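Search this site Enter keywords Go

Throw-in Distance with a Wet and a Towelled Ball
Şengül Kozan
Sports Technology project report, Ollport College
Supervisor: Necati Dağdelen

1. Background

A long throw-in into the penalty area is used at most levels of football as a substitute for a corner. Under the laws the thrower must face the field of play, have part of each foot on or behind the touchline, and deliver the ball with both hands from behind and over the head. The run-up is free. The grip is left to the player, and on a wet evening it is the part of the throw that players complain of most.

Many sides keep a towel at the touchline. The purpose of this project was to find out whether drying the ball gives a measurable gain in distance, or whether the gain is only in accuracy and in the confidence of the player. The question came from the college second team, who play at the Flolloden ground and had been arguing about it since November.

2. Equipment

The ball was a size 5 Gündoğdu training ball with a textured outer surface, inflated once at the start of each session and checked at the end. It was weighed on an Orkley bench scale, borrowed from the chemistry store and reading to the nearest gram. Water came from the outside tap at the pavilion. Throws were filmed side-on with the department's video camera on a tripod, and the landing point was read from a tape laid at right angles to the touchline.

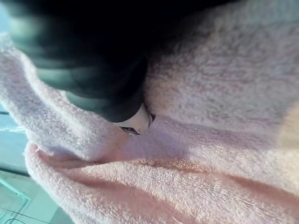 The drying method had to be fixed before any throws were made, as an early trial showed that two people told to "dry the ball" did so in quite different ways. One wiped it with a flat cloth stretched over the hand. The other wrapped it. Cotton terry takes up water mainly through its pile, and the pink towel in the photograph shows how the loops stand proud of the cloth and how, when the towel is bunched up, ridges and hollows form between the folds. Wrapping a ball presses some of these folds against the panels and leaves others clear of them, so contact is uneven unless the ball is turned. The method adopted was therefore to wrap the ball, turn it through one half turn inside the towel, and stop. A fresh towel was used for each block of throws.

3. Method

Four players took part, all regular throwers for the college. Each made throws in three conditions: dry ball, wet ball, and wet ball after towelling. The wet condition was produced by holding the ball in a bucket of water and turning it by hand, then letting it drip on a rack before it was passed to the thrower. In all, 300 throws were recorded, shared equally between the players and between the conditions.

The order of conditions was changed from one session to the next, so that tiredness would not fall on the same condition each time. Players were given the same run-up mark and were asked to throw for distance only. A throw was counted as foul, and left out of the distance figures, if the trailing foot left the ground before release or if the ball was plainly thrown from one side.

Wind was a problem. There is no shelter on the far touchline at Flolloden, and the hand-held wind meter gave readings that depended a good deal on who was holding it. Sessions were stopped if the corner flag was standing straight out. This is a crude rule but it was applied the same way throughout.
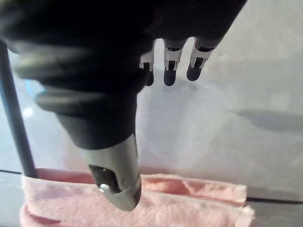
Release angle and release speed were taken from the film using the tracking software in the computer room. The clip for each throw was trimmed to begin with the arms behind the head and to end once the ball had left the picture. A set of 2115 single frames was then marked by hand, with the centre of the ball and the tip of the thrower's leading boot as the two reference points. A second student re-marked part of the set without seeing the first results. Agreement on the ball was good. Agreement on the boot was poor in long grass, and the boot position was dropped from the later analysis.

4. Results

The dry ball travelled furthest for every player. The wet ball travelled least far for three of the four, and for the fourth it could not be separated from the towelled ball. Towelling recovered most of the lost distance but not all of it. The spread of landing points was widest with the wet ball, mainly in the sideways direction.

Release speed followed the same order as distance. Release angle did not. With the wet ball, players let go later and the ball left on a flatter path, which agrees with what two of them said afterwards -- that they were "holding on to it" through the throw. The flatter path accounts for a good part of the shortfall in distance, and the extra mass of water carried by the ball accounts for very little. The outer surface of this ball holds hardly any water once it has been left to drip, and the scale confirmed this in each session.

Foul throws numbered 7 in total. Most of them came in the wet condition, but the number is too small to support any claim. 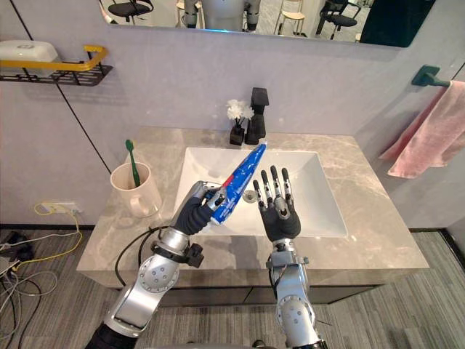

The time taken to towel the ball was also noted, as a referee may regard a long delay as time wasting. The fixed method was quicker than the players' usual practice, which tended to include several wipes with the shirt. No difference in distance was found between the first throw after a fresh towel and the last throw in the same block, but the blocks were short and the towel never became soaked through.

5. Sources of error

The landing point was judged by eye by a helper standing near the tape. In soft ground the ball leaves a mark and the reading is easy. In firm ground it does not, and the reading depends on the helper. The players also knew which condition they were in, and this could not be avoided as they had the ball in their hands. A player who expects a wet ball to slip may well throw it with less effort.

Only one make of ball was tested. Older balls with worn panels are common in the college league and may hold more water. Gloves were not tested.

6. Further work

The tests should be repeated with a worn ball and in steady rain, with the thrower's hands and sleeves wet as well as the ball. In the present work the hands were dried between throws, and on a match day they would not be. A pressure film on the ball surface was considered for measuring grip, but the cost was beyond the project allowance. Marking the frames took longer than all the field sessions together, and an automatic method should be tried before a larger set is filmed.

The data sheets are held in the department office and may be borrowed on request to N. Dağdelen.

Comments

touchline_terry: Useful read. We have always used two towels, one each side of the pitch. Did you try it with the ball pumped up harder? Ours is always a bit soft by half time and I am sure that matters more.

M.: Section 4, was the fourth player the one with the short run-up? It would fit if he was relying less on grip.

Ş. Kozan: Pressure was kept the same throughout, so I can't say. On the run-up, all four used the same mark, though he did take fewer steps to it.

oldfullback: Played since before 2000 and never had a towel. Mud on both hands and get on with it.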